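# Domnica Rusu on the long poem

Domnica Rusu wrote *Umska* in six years, most of it before work. The book is one poem of 738 lines, and it came out in October from Griltunden.

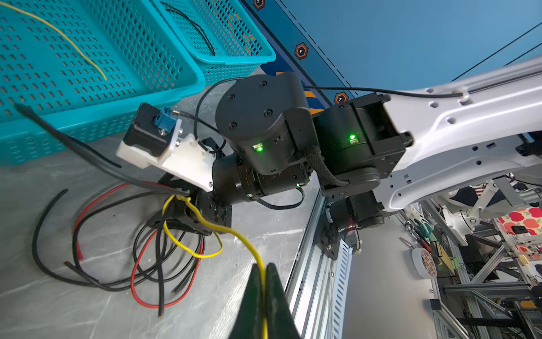

"I had 607 lines and thought I was done," she said on the phone from Cindorholm, where she has lived since her second book. "Then I read it out loud on a Sunday and the middle was missing. The father leaves the village and two pages later he's old."

The lines she added follow him through a winter at a sawmill. They are the plainest in the book. Rusu said she took out nearly every adjective and put a few back.

Her first two collections were short lyrics, and some reviewers have asked why she gave them up. She doesn't think she did. "I still write them. They go in a drawer. Pascu was a book of short poems and I was tired of titles."

She doesn't rhyme in English, though she does in Romanian. The stanza breaks in *Umska* were set late, after her editor asked for places to breathe. Rusu agreed to most of them and fought over the last one.

"I wanted the ending to run straight on," she said. "We left it open. There's no period."

She is translating the poem into Romanian now and has reached the sawmill.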